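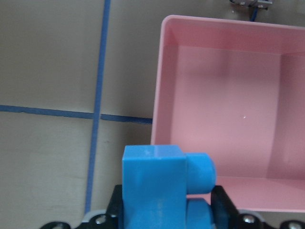
Rulolach started as an argument with myself about whether a person could build a decent robot arm in a single-car garage without selling the car. I've still got the car (it lives on the street now, poor thing), and the garage has turned into a small workshop where I design, print and sell kits for a desktop arm called Puda, and run a short course for people who want to put one together on a bench instead of at the kitchen table. Most of what I do all day is dull little pick-and-place practice. You tape the table into a grid with blue masking tape, park a pink tray on one side, and get the gripper to take hold of something awkward like that blue block with the two round knobs on its side. I love that part more than I can explain at a barbecue.

How it began

I was a maintenance fitter for a long while, mostly on packing lines, and I spent a lot of those years standing next to very expensive arms that I wasn't allowed to open up. When I finished there I had some tools, a second-hand 3D printer with a dodgy bed, and $600 that I told myself was the whole budget. It was not the whole budget! But it did get me the motors, a power supply and enough filament for the first arm, which drooped like a wet towel whenever you asked it to reach past the edge of the table.

The second one drooped less. The third one I was quite proud of until a neighbour's kid asked it to pick up a sock and it flung the sock over the fence. Puda is the 4th, and it's the first one I'd let anybody pay me for.

What's in a Puda kit

You get all the printed parts, the motors, the fasteners sorted into bags, the wiring, and the gripper. There's a camera mount down near the wrist so you can see what the fingers see, and I'd really encourage you to use it, even if you only plan to drive the arm by hand. Watching from over there you'll swear you're lined up, then you look at the wrist view and you're off to the left by a finger's width. I still do it.

The software side is called Event. I wrote it over one very hot summer and named it late at night, and I'm aware that it's impossible to search for. It's free, kit or no kit. It records what the arm does while you move it about and plays it back, and if you want to get into the learning stuff it saves everything in a format you can work with. The menus are ugly. I'm working on the menus.

Every kit's gripper gets cycled 2,000 times before it goes in the box. I set them going in the evening and check on them before bed, and the house smells faintly of warm motor, which my family has been very good about.

The course

I run the build course in the garage on Ekanayake Lane, at the back of the house, through the green gate. It's a small group because it's a small garage. You come in with nothing assembled and spend the mornings on the mechanical side, then we wire up after lunch. By the end you'll be teaching your arm to shift blocks into a tray, which sounds like nothing much and takes a surprising amount of swearing.

You don't need to have soldered before. You do need closed shoes, and please tie long hair back. If you're left-handed, tell me when you book so I can swap the bench vice to the other side. There's a kettle, there's a fan for summer and a heater for winter, and the dunny is in the main house past the lemon tree.

The next lot of places opens in May. They do go fast, but there's a waiting list and people drop off it all the time, so it's worth putting your name down.

How I like to work

It's still only me here. I answer the emails, I print the parts, I pack the boxes and I walk them to the post office. If your shoulder joint is clicking, send me a video with the sound on and I can usually tell you which bolt it is. Broken printed parts I'll replace for the cost of postage, whether you dropped it or I stuffed up the print, and I won't ask which.

Puda is on its 528th kit as I write this, and the drawings are up on the downloads page for anyone who'd like to print their own and save the money. Plenty of people do. Some of them have sent back better designs than mine, and the current finger plates came from one of those, so if you've got a tweak you're pleased with, email it over with a photo and tell me what colour you printed it in.

Visitors are welcome most afternoons from 2 pm, but message first in case I've got the saw going and can't hear the gate.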